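What went wrong in week 9

We had been so pleased with ourselves up to then! The arms had been putting pegs into the board all Monday morning, and Hongjun had even started writing up the results (a bit early, as we now know). Then on run 792 the left hand pressed down on a part and simply carried on pressing, well past the force limit we had set, until Themis hit the stop button. 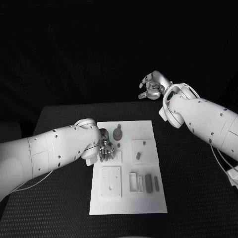 Nothing was broken, thank goodness, but it gave us all a fright and we spent the whole afternoon going through the logs. The limit had gone back to its default after a restart, and our script only checked it the first time it was loaded. Takumi has now added a check before every run, and we keep 2 people at the table whenever the arms are powered. We still want to ask Dr Quiambao whether the stop button ought to be moved closer.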